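About Dallov

Dallov is a small robot software shop in Toststead. We teach two-armed robots to do kitchen jobs, in simulation first, and we write up what breaks. Mostly fridge doors. Lately a lot of fridge doors.

Simulated kitchen, gripper at the long fridge handle:

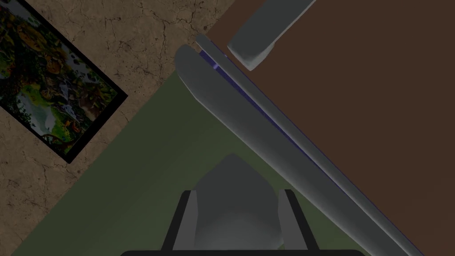
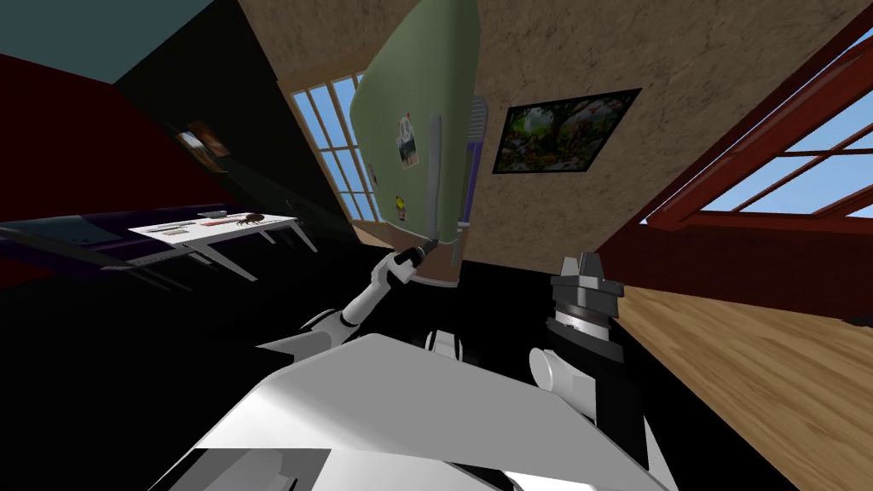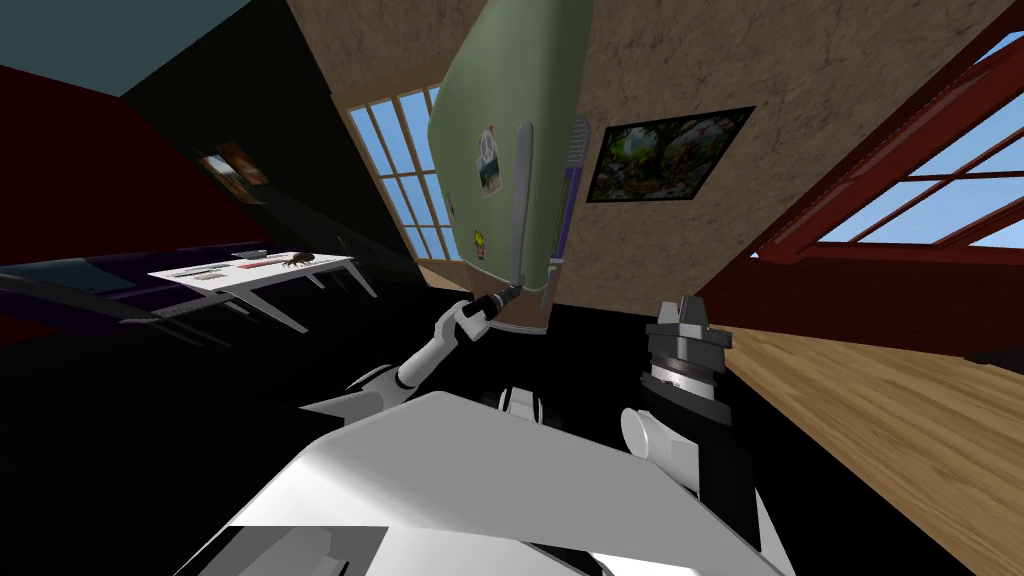
Issue 4

Who we are

Started by Shuzhen Feng and Hawi Tefera, out of a shared desk and one loud workstation. Shuzhen does control. Hawi does safety and the test kitchens — every room, every hinge, every painting on the wall. People ask about the paintings a lot. They stay.

Our main product is Treneo, a checker that sits between the robot's planner and its arms. If a move looks like it will load a joint too hard, Treneo stops it. That's the whole pitch.

The fridge door fault

Customers ask about this one so it gets its own spot on the page.

In December we shipped a Treneo update and ran it overnight on the green fridge task. 2000 door pulls, left arm only. By morning the log had a pile of stops missing. The arm would take hold near the end of the handle, the door would stick, and the planner kept asking for more pull. Treneo should have cut in. It didn't. Force limit was being read from the wrong wrist. The right arm was parked and reading next to nothing, so every pull looked fine.

Run 2621 is the one we show to new hires. Long pull, door stuck, no stop at all until the time limit ran out. On real hardware that could be a bent finger or a fridge coming over. Nothing real was plugged in. We pulled the update on Wednesday, same day Hawi found it, and wrote to everyone who had downloaded it.

What changed

Both wrists get checked now, every step, parked or not. If the two readings get swapped the arms won't start. Grip point matters too — a hold at the very tip of the handle counts as a weak hold and gets a lower limit.

Also no more overnight runs on a fresh update without a short run somebody sits and watches. Boring, and it costs us an afternoon. Shuzhen complained, then wrote the rule herself.

Fu

Fu is our fault log. Open to customers, plain text, newest at the top. Every bad stop, missed stop and wierd reading goes in, including the ones that make us look silly. Found one of your own? Send the run number and the Treneo version and we'll add it.

Working with us

We take on 2 outside projects at a time. Kitchens prefered, but ask. Visits to the Toststead office by arrangement, mornings are best.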